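Benmont Film Awards Ask Winners to Say Thank You in 100 Words, Again

Ceremony returns in August with one stage, one orchestra and a new rule about cousins

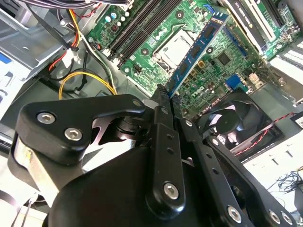

BENMONT – The Benmont Film Awards will return to the Linier Theater this August for an evening of prizes, speeches and a dinner that has never once been served at the hour printed on the invitation. The organizers confirmed today that acceptance speeches will again be held to 100 words. Last year's limit was also 100 words, and the winner for best supporting actor passed it while still greeting the front tables. Performers can memorize two hours of Chekhov and then lose the name of their own director under a spotlight, and the awards office has looked into every remedy short of surgery. If more memory could be pressed into an actor the way a blue module goes down into a green Dell motherboard, the show would be over by ten. Until then there will be index cards.

The cards are cream, lined on one side, and will be handed to every nominee at the door. They may be used, folded, wept on or ignored. Speeches delivered entirely from the card will get an extra ten seconds before the music starts, an offer made last year as well and accepted by one sound editor.

"We love a speech," said Ermanno Gatti, executive producer of the ceremony. "I have produced this show for nine years and I have loved almost every speech for the first minute. After that I start loving the conductor."

Political remarks remain welcome. The awards office receives letters on this subject every year, half asking that winners stick to movies and half asking why they were so timid, and it would like both groups to know that their letters are kept in the same drawer. Winners may speak about elections, wages, rivers, housing, war, the price of a theater ticket or anything else on their minds. The clock runs at the same speed for all of it. Nominees planning to name an elected official are asked to check the pronunciation beforehand, after an incident two years ago in which a passionate appeal was directed at a man who runs a carpet store.

One rule is new. Relatives may be thanked by name up to the level of grandparent, and beyond that they must be thanked as a group. The office calls this the cousins rule. It was written after a long evening in the category of best short documentary, where the film ran 11 minutes and the gratitude came close.

Leading this year's nominations is "Ondavov," a slow and very handsome drama about a ferry town that votes to close its own ferry. It is up for best picture, best director, best screenplay and best original score, the last of which consists mostly of a foghorn. Close behind is "Nguyen-Tran," a courtroom comedy named for the two lawyers at its center, who share an office, a parking space and, by the third act, a client. Its cast is nominated for best ensemble, and the seating chart has been redrawn so that all of them can reach the stage without climbing over the jury.

Best picture will be presented last. This sounds obvious, but in the past it has been presented second, fourth and, following a problem with the envelopes, twice. Envelopes this year will be opened by the presenters and by no one else, including spouses.

The ceremony will be held in the main hall of the Linier, which seats 700 and has been asked on several occasions to seat 800. Guests are reminded that the balcony stairs are steep, that the coat check closes before the show ends, and that gowns with trains longer than the wearer should enter by the side door on the east end of the lobby. Dinner follows in the upstairs gallery. The menu is chicken, with a vegetable plate for those who write ahead and a second vegetable plate for those who see the first one and change their minds.

Music will be provided by the house orchestra, which has added a bassoon. The conductor has full authority to begin playing when a speaker reaches the limit and has been told not to look at the speaker's face. For winners who keep going, the orchestra has prepared a longer piece.

The public may watch arrivals from the sidewalk on the theater side of the street starting at 5 p.m. The carpet is red this year. Last year's was sold to the office as red and arrived as something nearer to salmon, and several fashion writers mentioned it. Doors open at 6, and the show begins at 7 with or without the host, who will be named once he has agreed to the jokes.

A limited number of balcony seats will go on sale at the Linier box office later this summer, with two tickets allowed per buyer. Returned tickets will be sold at the door on the night, cash or card, to whoever is standing there.

Press requests should be sent to the awards office in writing and should name the outlet, the reporter and any photographer who will need a place on the riser. The riser is small. Reporters assigned to room 208 will have a live feed of the stage, an electrical outlet and a view of the loading dock. Winners will be brought to the room after their speeches to answer questions. The 100-word limit does not apply there, and coffee will be available.

About the Benmont Film Awards

The Benmont Film Awards honor achievement in feature, short and documentary filmmaking, in front of the camera and behind it. Winners are chosen by a jury of working film professionals, who deliberate in private and are fed separately. The trophy is a bronze figure holding a reel, heavier than it looks, and should be lifted with both hands.

Media contact: Press Desk, Benmont Film Awards, Linier Theater, Benmont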